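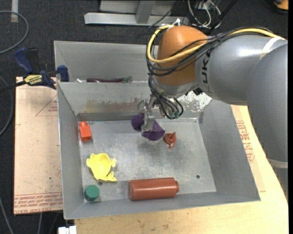

Went to the growers' meeting in Toreo on 26th May. It was about the new crop support payments for the Velinero valley. Writing up what I heard in a few posts, as several people on my road couldn't get there. 1/14

The main point first. The payment goes straight to your bank account this year. No more paper vouchers to take to the seed store. If the district office still has your old account number on file, the money will bounce and you go to the back of the line. 2/14

The rate is $60 an acre for wheat, barley and chickpeas. Onions and garlic are not covered. Someone asked why and was told the onion growers have a separate price scheme. The onion growers in the room said they hadn't seen a cent from it. 3/14

You can claim on up to 24 acres. If you farm more than that you can still apply, but the rest gets nothing. Rented land counts if the lease is in writing. A handshake lease doesn't count, and that rules out a good part of the Leone side, where hardly any leases are written down. 4/14

Asked about that at the break. The woman at the desk said a one-page letter signed by both the owner and the renter will do. It needs the parcel number on it. It doesn't need a lawyer or a stamp. 5/14

Papers you need: ID, land record or lease letter, a bank statement from the last three months, and last season's sales slips if you have them. No slips, no problem, but they may send someone out to look at the field. 6/14

Second part of the meeting was the compost and manure program. They want growers to cut what they spend on bagged fertilizer. If you sign up, you get one load of finished compost delivered free in the fall and a soil test before and after. 7/14

The Nunance co-op ran this last year on a few fields. Their man said he used less urea on the wheat and the yield came in a little under his usual, but he kept more money at the end. He was fair about it. He also said the compost had bits of plastic in it and he spent a day picking them out. 8/14

Question from the back about weeds coming in with the manure. Answer was that it has to be heated long enough in the pile and turned properly. They are going to put the turning dates on the delivery sheet so you can check. I'd want to see that before I take any. 9/14

Water came up, as it always does. The Velinero canal will be shut for 4 days in the second half of the summer to fix the gate below Toreo. No exact dates yet. They said growers will get a text message. If you changed your phone number, tell the canal office too. The payment office does not pass it on. 10/14

Some 400 people turned up and the hall was not big enough. Half of us stood outside by the loudspeaker, which cut out during the part about deadlines. I went in afterward and read the sheet on the wall. 11/14

What the sheet says: applications are taken at the Toreo and Leone offices, mornings only, closed Saturdays. Nunance growers go to Leone. You can drop the form off for a neighbor if they've signed it, but they have to go in person if the bank details are changing. 12/14

My own view. The money won't cover the rise in diesel, but it will pay for most of my seed, so I'm applying. I haven't decided on the compost. My lower field is heavy clay and could use it. The upper one is stony and I doubt I'd see a difference in one season. 13/14

I picked up spare forms. They're in the box by my gate, take one for yourself and leave the rest. If you went to the meeting and heard any of this differently, please reply so I can correct it, especially on the lease letters. 14/14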